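Home pilots wanted for the Nutano kitchen

Posted by Senan Keogh, January 2021
Flosedance / Join in / Open calls

Hello! I'm Senan, I look after the practice side of the Nutano project at Flosedance, and I'm after people with a bit of spare time and a reasonable internet connection to help us teach a robot arm its way round a messy worktop. You do it from home, you get paid, and you don't need to know a thing about robots. I'd nearly prefer it if you didn't.

The short version of what we do. We have a simulated kitchen, and in it there's an arm with a two-fingered gripper, and a person drives the arm to pick things up and put them somewhere else. Every go gets recorded: where the arm went, when the fingers closed, what all the bits and pieces on the counter were up to. The learning system then studies piles of those recordings and tries to work out how to do the job itself. For the next round we want 2000 good ones, and so far we have 123, which is where you come in.

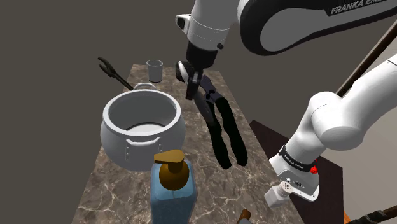

A session lasts an hour and most people get through a decent number of goes in that time once they've stopped fighting the controls. You drive with your mouse and keyboard, or a game controller if you've got one (do use one if you've got one, it's so much nicer). At the start of each go a line of text comes up telling you what to move and where, and off you trot. When you're finished you press the space bar and mark it as good, bad or not sure. Please use "not sure" freely! I watch those ones myself with a cup of tea and I quite enjoy it.

The clutter changes between sessions. We shuffle what's out and where it sits, because a robot that has only ever met a tidy kitchen is no use to anyone I know. You'll get pots, bottles, cups, hand tools that have no business near a cooker, and you'll get them packed close together. Long thin things are the ones people grumble about most. Pliers, spanners, anything with a handle. Take your time with those and come at them from whichever side feels natural to you, as we want lots of different ways of doing it and not everybody copying mine.

Bad goes are fine too. If you drop something, carry on and try to pick it up again. We keep those, and the recoveries are some of the most useful stuff we collect. What I can't use is somebody leaving the arm parked for four minutes while they answer the door, so pause it if you wander off — the P key, top left of the help panel. 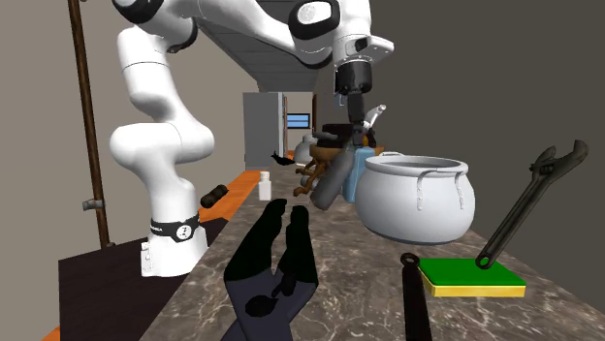
Senan Keogh

Who I'm looking for: anyone over 18, living in the UK or on the Isle of Man, with a laptop or desktop that can manage a video call without wheezing. Tablets won't work, sorry, we tried. Left-handers very welcome as we've hardly any. If you've never played a video game in your life, also very welcome, you'll just want the longer practice run at the beginning.

You'd need to do at least six sessions between now and the end of May, at whatever hours suit. Evenings are fine, the middle of the night is fine, the server doesn't care. Pay is per session, it's the same for everybody, and it includes the practice one. I'll send the rate sheet and the consent form together so you can read both before you say yes to anything. We record what the arm does and which buttons you press. We don't record your face, your voice or your room, and there's no webcam needed at any point.

There's also a small number of in-person places at our Veltport office for people who'd sooner sit next to somebody while they learn. We're keeping those to one visitor at a time with the windows open, so bring a jumper. If home suits you just as well, please choose home.

To put your name down, send me a message through the contact form on this site and choose "Nutano pilots" from the list. Tell me what sort of computer you have, whether you've got a controller, and which hours you're likely to be about. No CV please, and no covering letter. Put reference 1529 in the subject box or it'll land in the general pile and I won't find it for a week.

I'll reply with a link to a ten-minute try-out. It isn't a test, there's no score, it's mostly so we can both see whether the picture is smooth at your end and whether you can stand doing it. Some people find it lovely and soothing and some people want to throw the keyboard — better to find out early!

Any questions, same form, same reference.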